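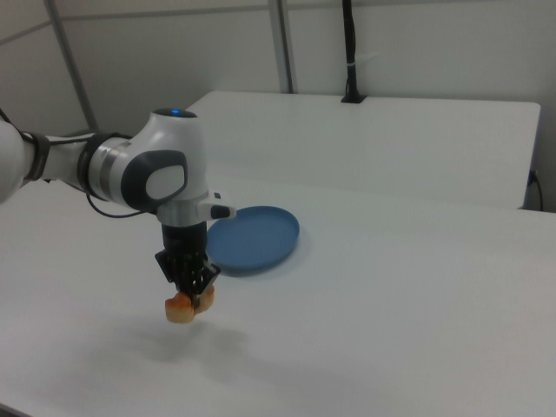
Zudesdale, May

5 min read

Up at six with the window open and the neighbor's dog going, so I gave in and put Ziltdale on before work. I'm 14 hours into it now. That was supposed to be the number at which it opens up. Everyone on the forum says so, and they say it in the same tone people used for the third season of that show I gave up on.

It has not opened up. I have a lantern that burns a bit longer and a second boat. The second boat handles like the first boat with a different sail.

The thing I want to get down while I'm still annoyed is the weather. When they showed the game two years ago there was a storm in the trailer, a proper one, with the rooftops coming off along the harbor and people dragging nets in. The man from Magnusson stood next to the screen and said every storm would be different because the system builds them out of pressure and tides and so on. I wrote it down at the time. I have now had five storms. Three of them took the same roof off the same shed, and the woman who lives behind the shed said the same line about her chickens. I'm willing to believe there is a pressure model in there somewhere. I'd like to know what it's doing.

Went back in at lunch on the handheld, with the sound off, eating soup over the sink. The game looks better small. You can't see how thin the crowds are in the market, and the text is too tiny for you to be bothered by it. Did the errand with the bell, which means walking up the hill, being told the rope is missing, walking down, buying rope, and walking up again. A hill with a view, I'll give them that. The light on the marsh in the late afternoon is lovely and somebody clearly fought for it.

Naima Farouk called around four, supposedly to talk about the train tickets, and we got onto this instead. She backed it. She was one of the 2,348 who paid for the founders' tier, the one with the cloth map, and the map did come (eight months late, with a crease through the middle of the bay). She's fonder of the game than I am and she thinks I'm playing it like an inspector. Possibly. Her argument is that it's a small team and they shipped, when plenty of others took the money and went quiet. I said shipping is the part you pay for. She said I'd have been the person in the back row at the first moving picture asking where the sound was. We left it there and did the tickets.

She did make one point I can't get around. I keep calling the fishing dull, but I've spent more of my time fishing than doing anything else, and no errand made me do it. I go down to the jetty after the bell rings and I sit there until the screen is nearly black. I don't have an answer to that. Maybe dull and pleasant are closer together than I've been allowing. Or maybe I'm avoiding the main story, where the mayor explains things.

On the subject of the mayor. He talks for a very long time. He has a theory about the old families and he gives it to you in four sittings, and at the end of each you're offered two replies that lead to the same next sentence. I tested this. I saved, picked the polite one, loaded, picked the rude one, and he thanked me for my honesty both times. The store page says your words shape the valley.

Spent part of the evening reading the user reviews, which I know I shouldn't. There were 1,638 of them when I looked, most of them kind, and a lot of the kind ones say almost nothing: cozy, so cozy, my new comfort game. Fine. The angry ones aren't any more use, half of them are about the frame rate on machines that were old when I was renting on Carver Street. The only one I trusted was a long grumpy piece by someone who had finished it twice and listed every door in the second town that doesn't open. I checked a few. They don't.

And then tonight's news, the reason I opened this notebook at all. Magnusson put out a post about Drekbridge, the add-on. New region, new boat (a third!), "a living river." It was meant to be free for anyone who bought the game in the first month. Now there's a free part and a part you pay for, and the post is worded so carefully that I had to read it three times to work out that the bridge in the name is in the paid part. No date. A picture of some reeds. The thread underneath had 436 replies before I finished my tea, and the first page was nearly all people thanking the team for being open with them. Open about what? I went looking for the original promise on the studio's page and the page has been rewritten since. I have a copy of the old one because I'm the sort of person who keeps them, and Naima will have something to say about that too.

I'm not asking for the money back. It was a fair price for the marsh and the jetty. I just don't see why I should be excited about a river from people who haven't fixed the shed.

Still need to email about the Saturday-rate tickets, she forgot the return leg. Also my left thumb hurts. The stick on the handheld has started drifting toward the top, so my man walks north by himself if I put it down, and I found him standing in the sea when I came back from the laundry.

Will try the second lighthouse tomorrow. The forum says that's where it opens up.

Home | Diary | Games | Older entries | Contact

27 shares 9 comments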